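Skestow Creak Index

A small dataset of complaints about noisy floors, collected by Yolanda Ñahui and typed up by Nayeli Villca, who would like it known that the handwriting was not hers.

What you get

One file, creaks.csv, with 238 rows. Each row is one complaint: the room, the time of day, the kind of noise and whatever the tenant wanted to say about the person upstairs. The swearing has been left in. Names and apartment numbers have been taken out.

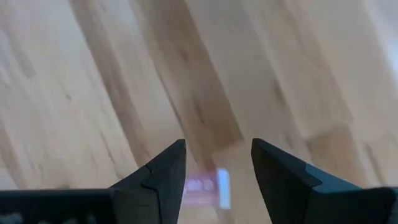

Wooden floor

Columns

room: free text. "Hall," "hallway" and "that bit by the door" are all the same place. Merge them yourself.
hour: local time, 24-hour clock. Blank if the tenant wrote "always."
noise: creak, pop, groan or other. Other is mostly squeaks, plus one "duck."
remarks: up to 60 words. Several tenants saw this as a target.

Known problems

November is overrepresented. The heat came on and so did everybody's opinions. Rows from the Cuervo building were entered twice in version 1 and once in version 2 — please don't mix them.

Loudness was self-reported and has been dropped. Every floor scored ten.

License

Use it for anything except settling an argument with your landlord. We tried.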